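Tópico: Jateamento em vigas da cobertura, pressão e abrasivo

mgranalha
Obra em Ploltthorpe, 446 m2 de viga aparente com verniz velho. Granada fina a 4 bar. Levanta fibra no pinho.

retifica_sul
Pressão alta. Baixe para 2 e afaste o bico.

boton_tec
Discordo. Com 2 bar o verniz não sai. Troque o abrasivo, use bicarbonato.

mgranalha
Bicarbonato mancha madeira com tanino. Na Traltcombe perdemos quase 14 peças.

retifica_sul
Então casca de noz, e teste numa viga antes.

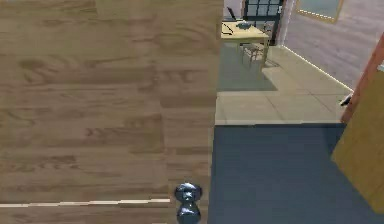 Página 2 de 4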